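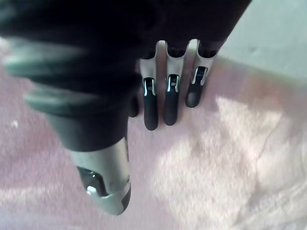 Pink fabric, with faint creases and folds.

Folding the Guest Sheets, and Other Lost Causes

The fitted sheet was invented to humble people who own linen closets. I've folded 300 of them at the Trorton place and still produce the occasional dumpling.

Turn it inside out, put a hand in each of two corners, and flip one over the other. Repeat with the other pair. Lay it on the bed, tuck the curvy edges in, fold in thirds. If it looks like a rectangle from across the room, stop there.

Pink and mauve sheets go in a cold wash with other pinks. Mine went in with a navy bath mat one October and came out the color of Dullaslow in the rain.

Store each set inside one of its own pillowcases. You'll want to skip this. You'll then spend a morning matching queens to kings.

Skip the dryer sheets on towels. They smell like a meadow and dry you about as well as one.

Next up: the junk drawer, 61 keys and one known lock.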